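Blog > House > Winter projects

The Cold Back Bedroom

March 2025
By Kieran Blackburn
8 min read

The back bedroom in our house has been cold since we bought it. It sits over the garage, it faces north, and it has two outside walls. For the first three winters we kept the door shut and put the ironing board in there. This winter my son needed a room of his own, so in January I finally had to find out why it was cold and do something about it.

I should say that I'm not a builder. I work in accounts for a flooring distributor. I can hang a shelf and I once replaced a toilet, and that was the extent of it before this.

The first thing I did was the wrong thing. I bought an oil-filled heater and ran it for a week. The room got up to 64 degrees with the heater on high and dropped to 55 within a couple of hours of turning it off. The electric bill went up by $89 that month. I wrote that number on the calendar in the kitchen, where my wife could see it, and we agreed the heater was going back in the closet.

Then I called Roland Birkett. Roland did energy audits for the county for years and is now mostly retired, but he still has his blower door and will come out if you're not too far away. He sets a big fan in the front door, sealed around the edges with fabric, and it pulls air out of the house so you can go around and feel where outside air is coming in. He charged me less than I had budgeted.

With the fan running, I walked into the back bedroom and put my hand on the outlet cover on the north wall. There was a steady stream of cold air coming out of it. Same with the light switch. Same all along the bottom of the baseboard on the garage side. The window, which I had blamed for three years, was fine.

Roland pulled up a corner of the carpet and showed me a gap between the subfloor and the bottom of the wall. It wasn't big. You could have slid a nickel into it. But it ran the whole length of the room, and he said a gap like that adds up to a decent-sized hole if you put it all in one place.

He wrote his advice on the back of the invoice. Seal first, insulate second, and don't touch the window.

I had been looking at insulation for weeks by then, and most of what I read was about building new. A man at work, Stuart Clegg, built his house with Nudura forms and will tell anyone who sits near him at lunch how quiet it is. I'm glad for him. It doesn't help a person with a wood-frame house from 1978 and a garage underneath one of the bedrooms. I wanted to know what was in my garage ceiling, and the only way to learn that was to cut a hole in it.

So I cut a hole in it. I used a drywall saw and made a square a foot across, between two joists. Inside there was a single thin fiberglass batt, and it wasn't touching the floor above. It had sagged down onto the drywall, leaving several inches of open air between it and the bedroom floor. The end of the joist bay was open to the cold at the outside wall. Wind came in there, went across the top of the insulation, and cooled the floor directly. I stood on the ladder with a flashlight and could feel it on my face.

This is apparently very common. Roland had guessed it before I cut anything.

I had two choices. One was to take down the whole garage ceiling, put in new batts pushed tight to the subfloor, block the ends of the joists with foam board, and hang new drywall. The other was to block the ends through smaller openings and have a company blow the bays full of cellulose through holes. The first was cheaper in materials and would take me every weekend until spring. The second meant paying somebody.

I got two quotes on the blown cellulose, and the difference between them was almost exactly $500. I asked the higher company what the extra was for, and the woman there, Ruth Mapplebeck, answered me line by line over the phone. Her price included the blocking at the joist ends, done with rigid foam and sealed at all four sides, and patching the ceiling with the proper fire-rated board. The lower quote had neither one. I went with her.

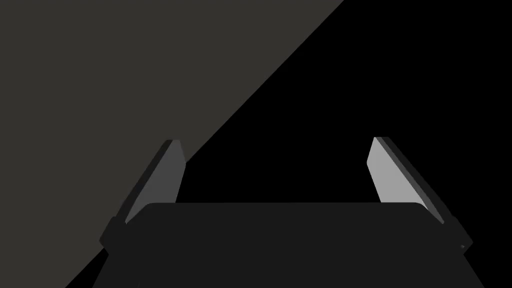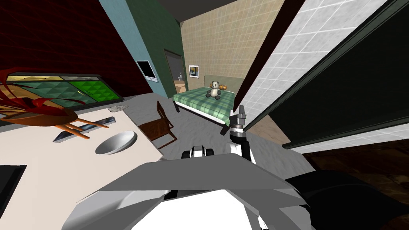

Before her crew could come, I had to do the sealing upstairs, and that part I did myself. It took two weekends. I've written out how it went because I couldn't find a plain account of it when I was looking.

The baseboards came off first. I ran a utility knife along the top edge to cut the paint line, then worked a stiff putty knife behind the board, then a flat bar against a scrap of plywood so it wouldn't dent the drywall. I broke one piece out of the whole room, behind the closet door, where somebody had used construction adhesive. I numbered the backs in pencil as they came off. Do this. I thought I'd remember, and by Sunday I had no idea which of the short pieces went where.

The carpet I rolled back about a foot and a half from the walls. The tack strip stayed where it was, except in one corner where it was rotten and came up in my hand. There was dirt packed into the gap under the wall, a dark gray line of it. Roland had told me to expect that. The carpet filters the air coming in, and whatever it catches stays there. I vacuumed all of it out with the crevice tool before I sealed anything, and I wore a mask.

For the gap I used regular acrylic caulk where it was narrow and low-expansion foam where it was wider. I used more caulk than I thought I would. I bought four tubes and had to go back for more. The foam I'd only used once before, on a hose bib, and I got it on my watch that time. This time I wore disposable gloves and an old sweatshirt and kept a piece of cardboard under the nozzle between passes. The cans don't keep well once you start them, so I saved all the foam work for one afternoon.

The outlets took very little time. I turned off the breaker, checked each one with a tester, took the cover off, caulked between the box and the drywall, and put a foam gasket behind the cover. The gaskets come in a pack and cost next to nothing. I did the light switch the same way. I then went and did every outside wall in the house, as I had most of the pack left over.

The crew came on a weekday and were finished by three in the afternoon. They asked me to empty the garage, and I mean empty it. I had pictured moving the cars out and pushing things against the wall. They wanted the shelving cleared too, because of the dust. My neighbor Amado Mercado let me put the bikes, the mower and eleven plastic tubs in his side yard under a tarp, and I owe him for that. One of those tubs turned out to hold nothing but extension cords.

They found one thing I hadn't. A bath fan duct ran through the last bay and ended there, short of the outside wall, so it had been blowing damp air into the joist space for who knows how long. The wood was stained but sound. They stopped and called me down to look at it. I paid extra to have it run out to a proper vent hood, and I'd have been unhappy to learn about it any other way.

As for results, I kept a cheap thermometer on the windowsill through the whole thing and wrote the reading down every morning before work. On the coldest mornings before the job, with only the furnace running, the room sat in the mid 50s. On mornings just as cold afterward, it was 65 or 66. The rest of the house is kept at 68. So it's still a bit cooler than the other bedrooms, and I don't think I'll get that last couple of degrees without doing something about the north wall itself. It's also at the far end of a long duct run, and the register doesn't put out much air. I may look at that next.

The floor is the bigger change. You used to feel the cold through your socks. Now it feels like any other floor in the house.

It's also quieter. You can still hear the garage door opener from in there, but it's a low hum now where before it shook the closet doors.

The baseboards are back on and caulked along the top, with one coat of paint. They need a second. The stretch behind the closet door is a new piece, and the profile is slightly different from the old one because the lumber yard no longer carries that pattern. My son has put a bookcase in front of most of it.

I still have half a case of caulk and the ceiling in the garage to paint. The patches are taped and sanded, and I'm waiting for a few days above 50 degrees so the primer will dry.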